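Events > Spring Program > Speaker Notes

Carpet Care in Guest Corridors
Horacio Ulloa, Purkis Facilities Institute
April 29, 2021

Slide 1. Welcome the attendees and thank the Ritchie Hotel for the use of the room. The talk runs 30 minutes, with questions held until the end.

Slide 2. The property under review maintains 3,715 square yards of patterned carpet. Floral designs hide light soil well, and inspections should therefore not rely on appearance alone.
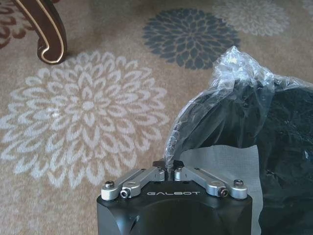
Slide 3. Vacuuming schedules. Recommend 2 passes daily near elevators. Pause for the handout.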